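Notes on budgeting for a small household robot, room by room. Prices and lead times were last checked in September.

## Start with the tasks

Write down the chores before looking at any catalog. For a bedroom the usual candidates are picking up small trash, moving clothes to one spot, straightening the blanket and emptying the bin. Score each one by how often it comes up and how long it takes by hand. Anything done less than once a week goes to the bottom of the sheet.

Small trash is the best first task. The objects are light, the target does not move, and a miss costs nothing. A round bin with a wide rim is easier to hit than a narrow one, and open floor next to it helps.
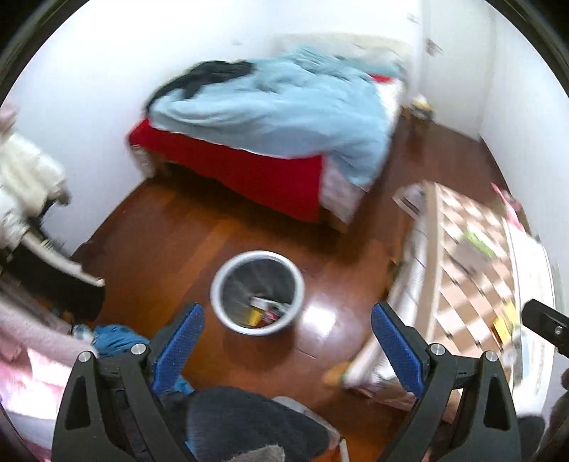

Should the arm or the gripper be priced first?

The gripper. It sets the payload left over for the object, and it decides which arms are worth quoting.

## Gripper

- Two soft-padded fingers cover wrappers, packets and most cloth. Suction does poorly on fabric.
- Check the maximum opening against the largest item on the task sheet, then add a margin for poor alignment.
- Pads are a consumable. The Nalleck set is $58 a pair; budget two pairs for the first year.
- Ask whether the pads are glued or screwed on. Glued pads need the whole finger swapped.

## Arm and base

The quote from Faver for a light arm on a wheeled base came to $3,463 with the controller and without shipping. Salinas was lower on the arm but sold the base separately, and the total ended up higher. Compare complete systems only.

Measure the passage between the bed and any low table at its narrowest point, at floor level. Hanging blankets and cloths count as obstacles -- most base sensors will read them as walls. A base 76 cm wide will not turn in a typical spare bedroom. Estrella Lozano at Ultari sends dimensioned drawings on request; use those, as the figures on the sales sheet leave out the bumper.

Glossy floors deserve a line of their own. Reflections from a window or lamp can confuse a downward depth camera. Ask for a trial on a similar floor, with the light on.
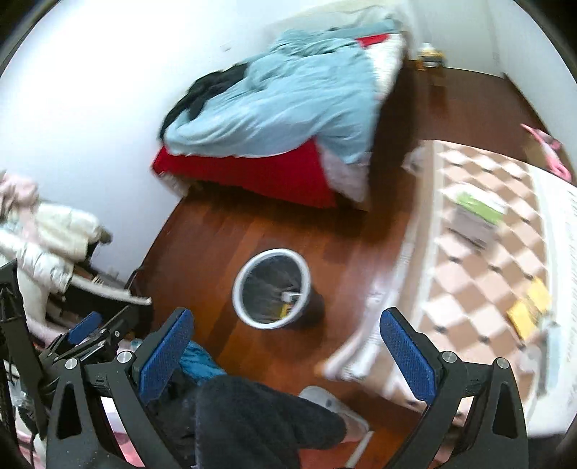
## Running costs

Set aside $800 for the first year, separate from the purchase price. It should cover pads, one spare battery, a replacement cable and the support plan if the vendor makes it mandatory. Software renewals are often quoted per month and billed per year -- read the terms before entering a number.

## Before ordering

1. Get the return window in writing, counted from delivery.
2. Confirm that the charger fits the outlet you plan to use.
3. Clear a parking spot for the base and mark it with tape for a week.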